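About Us > Who We Are

Reading time: 2 minutes

Cindmont is an independent distributor of international television drama and popular music. We license series, concert films and recorded music from producers overseas and bring them to broadcasters, streaming services and cinemas across North America.

The company was founded by Štefánia Paulík and Evanthia Kourkoulas, who had worked together in program acquisition. Their first catalog consisted of 29 titles, most of them family dramas from Turkey and Central Europe. Today the catalog holds 2445 hours of programming, and new titles are added each January.
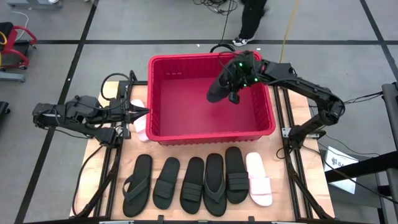

Subtitling and dubbing are carried out by our own language department, Seria. Each script is translated by one editor and reviewed by a second before it is recorded or released. Song lyrics are handled separately - a literal translation is prepared first, and a version suited to the screen is then agreed with the rights holder.

Our music division, Arkier, represents recording artists who wish to tour or release work outside their home markets. It arranges venues of between 900 and 2000 seats and advises on publishing, merchandise and broadcast rights. Arkier does not charge artists a fee for submitting material.

Cindmont also supports the Whitlock Fellowship, which places early-career translators and music editors with our staff for one season. Fellows receive a salary and full screen credit for their work. Applications are accepted from any country, and prior experience in the industry is not required.

Producers and artist managers may send proposals to the acquisitions office in writing. Screening links should remain active for at least one month.

This page was last revised on 10 June 2024.

We use cookies to improve your visit. By continuing to browse this site, you accept our cookie policy.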